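Bamow unit 2, front camera mount and curb detection, outdoor checks

08/03/2021, Delesham side road, L. Belhaj
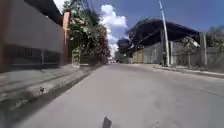

Mount re-seated after the Skoltamer bracket worked itself loose again. Both M4 screws out, threads cleaned, medium threadlocker, 2 Nm. Pitch shimmed down until the front housing just shows at bottom center of the image. Brendan's mask file already covers that area, so left it alone.

Camera intrinsics unchanged from December. Extrinsics redone against the board, 30 poses, 23 kept. Residual fine.

Road has no lane markings, so the planner is on curb edges only. Left curb is the easier one to see: stained face, dark line along the gutter. Shadow falls over the near part of the left sidewalk and the pavement by the curb, and I want the detector checked there first. Small dark thing sitting on the left curb, weed or debris, can't tell. Keep it as a test case for the height filter. Right curb is in full sun with a low bright strip. Exposure ceiling dropped one step.

Ran out and back at walking speed, around 400 m total. Two dropouts on left curb, both in shade, both under a second. Odometry drift not worked out yet.

To do:
Brendan Ó Flaithearta to order spare bracket from Prothero, the steel one.
Recheck torque after next run.
Cable tie on the camera lead is rubbing at the hinge, move it back.
Log copied to bench machine, not yet to the server.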